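Old Iron, Old Wood, Old Linen: Workshop Tips from the Risholm Farm Museum
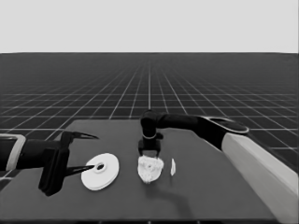 Gray tabletop on a gridded floor, computer rendering.

These tips grew out of the notes pinned inside the workshop door at Risholm, where we look after one farmhouse, a smithy, a threshing barn and more butter churns than any district could have needed. Visitors keep asking how we clean things. Mostly we clean them less than you would. If you have inherited a trunk, a spinning wheel or an entire grandmother's kitchen, most of this will work at home.

Before you touch anything

Take a few pictures of it and write down where it came from. A label tied on with cotton string is fine. A sticky label is not, and will leave a brown rectangle that outlives you.

Then look at the dirt. Mud from last spring is dirt. The dark, shiny patch on a scythe handle where a hand went for forty summers is the reason anybody wants the scythe. We once had a cradle come in sanded, bleached and varnished as a favor to us. It looks as though it was bought in a mall, and it lives in the back.

Dusting

A soft natural-bristle paintbrush, two inches wide, and a vacuum with the nozzle held a little way off. Brush toward the nozzle. Wrap the metal collar of the brush in masking tape or you will put a fresh scratch in something that had managed without one since the days of oxen.

Feather dusters move dust to the next object along. They also snag on splinters, and then you have a chest with a feather in it.

Painted furniture

Keep water away from it until you have tested a spot. Dampen a cotton swab with plain water, roll it over an inch of paint at the back or underneath, and look at the swab. If it has picked up color, stop there and go back to the brush. Old farm paint was often mixed at home from whatever was cheap, and some of it comes off like jam.

If the swab shows only gray, carry on in small patches and dry each one as you go. Do the back first. You will be clumsy for the first half hour and the wall won't mind.

Wax

We use Hitus paste wax, mainly on account of there being a shelf of it when I started. Any plain furniture wax without silicone will do. Put on about half of what seems right, leave it 20 minutes, then buff with a clean cotton cloth. Once a year is plenty. A table that feels tacky in July has had too much love.

Never wax bare wood that was always bare. Bread troughs, milking stools and washboards were scrubbed, and they should look scrubbed.

Rust

Loose rust comes off with a dry brass brush. For the stubborn kind, use the finest steel wool you can buy and a few drops of light machine oil, wipe, and repeat until you are bored. Then stop. You are after a dark, quiet surface. Bright metal on a plowshare looks ridiculous and rusts again by supper.

Finish with a thin coat of wax on anything that gets handled, or oil if it lives in a shed. Wear cotton gloves afterward, especially if you are one of those people whose fingerprints show up on hinges in a week.

Locks are a separate misery. Don't force the key. Puff in a little graphite powder, wait, try again, and have a cup of coffee between attempts. The big chest from the Horetti farm took us 3 evenings and contained a second, smaller key.

Linen and wool

Store it flat if you have the drawer for it. If you don't, roll it on a cardboard tube covered in acid-free tissue. Folds turn into creases and creases turn into tears, so if you must fold, pad the fold with crumpled tissue and refold along different lines every January.

Moths like dark, dirt and being left alone. Shake woolens out, look in the seams, and brush them outdoors on a dry day. If you find larvae, seal the piece in a plastic bag with the air pressed out and put it in a chest freezer for two weeks. Label the bag. A pair of mittens in a freezer looks very much like a chicken.

Lavender smells nice. The moths seem to think so too.

Woodworm

Small round holes are usually old news. Tap the piece over a sheet of dark paper and leave it there until spring. Pale fresh powder on the paper means tenants. Move the piece away from the others, keep it dry, and ask a conservator before you pour anything into it - the stuff sold by the gallon will happily take the paint off along with the beetles.

Where to keep it all

Away from the radiator, the fireplace and the sunny window, in other words away from every spot where it would look good. Around 18 degrees Celsius suits us (call it the mid-sixties) and steadiness matters more than the number. Attics bake, cellars drip. A spare bedroom nobody heats much is close to ideal, and guests tend to leave earlier.

Stand chests on two thin battens so air can get underneath. Check behind them in the fall for mice.

One last thing about churns

Yes, you may fill a dried-out one with water to swell the staves. Do it outdoors, on grass, and expect it to leak for a day or so. No, we don't need another one, thank you. We do have room for a decent flax comb.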